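The Small Table Comes Back

Most living rooms have one, even if the people who live there have stopped seeing it. It stands near the television or at the end of the couch, and over the years it collects remote controls, mail, a charger and a coaster that sticks to the bottom of every glass. Take all of that away and you have a place to eat.

The small table used to have a regular job. In the apartment blocks that went up along the Brudiro line, kitchens were narrow and a full dining set was out of the question. Families ate where there was floor space, and company was fed in the living room. Before guests arrived, somebody shook out a cloth, put down one good plate and filled it with fruit. Coffee came later. The fruit stayed out the whole visit.

That habit is easy to bring back, and it costs very little. I started doing it in September, when the stalls at the Skoteck market were selling small fruit by the scoop and I kept coming home with more than fit in the bowl.

The cloth comes first. A small table looks bare with nothing on it and crowded with too much, and a printed cloth settles the matter. Cherries, strawberries and little sprigs of leaves have been kitchen prints for generations, and they still turn up in every secondhand store. I paid 9 dollars for mine at Demissie, a resale shop with one long wall of linens, folded and stacked by size. Measure your table before you go. A cloth made for six people will puddle on the floor around a side table, and someone will step on it.

Folded linen has creases. You can iron them out, and for a holiday I would. On an ordinary Thursday I leave them. A cloth that has been in a drawer looks like a cloth that has been in a drawer, and the lines relax after a few days of use.

The plate matters more than people expect. A flat dinner plate lets round things roll, and a deep bowl hides all but the top layer. What you want is in between: wide, with a shallow well and a rim that stops a tomato. White is the easiest color to work with. Floral borders have been out of fashion long enough that good porcelain with pink roses or blue forget-me-nots sells for less than plain new stoneware.
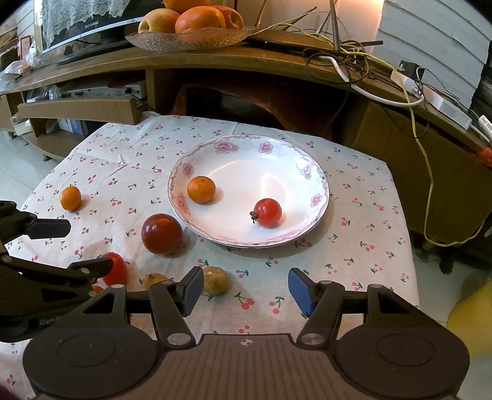 Cherry print below, pink flowers on the rim, and fruit both on the plate and off it.

Then there is the question of what goes on it. Small fruit is best, the kind a person can finish in two bites without a knife. Little oranges, kumquats, plums and cherry tomatoes all qualify. Tomatoes belong here more than they belong in the refrigerator, where they lose flavor. Leave the stems on if they came that way. Plums that are still firm can sit out for a few days and will soften as they go.

Don't fill the plate. Two or three pieces with space between them get eaten, while a heap tends to be admired and left alone. The rest can sit directly on the cloth until there's room. If you plan to do that, wash everything first and dry it well. Plum skins and crushed tomatoes both stain, and a white background forgives neither. Cold water right away, then soap, takes care of most of it.

For those who would rather buy new, the Stikano catalog lists some 39 small tablecloths this season, nearly a third of them in fruit prints. Cotton is worth the extra money. The coated ones wipe clean, but they stay stiff and slide on a polished top.

Mine has been on the table since the fall. The remotes live in a drawer now, and the mail has moved to the hall.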